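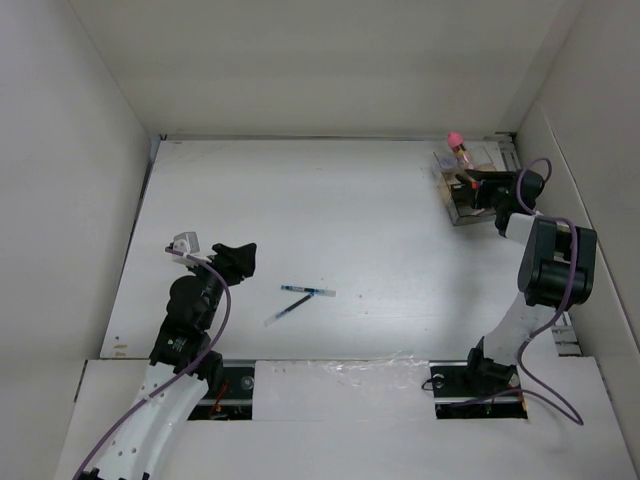 Irja wanted to know, before I'd even got my notebook open, whether we were going to go on counting a demonstration as good when the person driving has to stop halfway and think. Her view was no, bin it, the arms only learn to dither. Vilja said a short pause is fine and a long one isn't, and that took up most of the first bit of the meeting, so I'm putting it first in the minutes too.

Present: Irja Kokkonen, Vilja Nieminen, me (writing this up, sorry about the spelling). Jääskeläinen sent apologies and a list of questions, see further down.

Pauses. We settled on 3 seconds. Anything longer gets marked and I go through the marked ones at the end of the week. Irja would like it noted that she thinks 3 is generous!

Where we are with May. The target for the Gronia set is 200 demonstrations by remote control and we've got roughly half, which is better than I feared. The pen parts are the slow ones. The refill rolls, and if you come in with the gripper even slightly off you end up chasing it over the table (I did this for ages and was quite cross by the end). Vilja's trick is to come down slowly with the jaws already lined up along the refill, and close late. She's going to show us both properly, and we'll all try to do it her way so the recordings match a bit more.

Starting positions. I'd got lazy and was putting things down in much the same spot every time. Fair cop. From now on, whoever isn't driving sets the table, and the driver looks away.

Jääskeläinen's questions. Do we want both arms in every demonstration? No, only where the task needs two hands. Can the people at Skistthorpe drive from their end? Vilja tried it and the lag made her overshoot everything, so not yet. She'll ask Vatach about the connection.

Cables. Irja asks that everyone checks the wrist cables have enough slack before starting. I said I would and then forgot to write down who does it in the mornings. Me, I think.

Any other business: new drivers get six practice goes that don't count.

Next meeting same place, 2 o'clock.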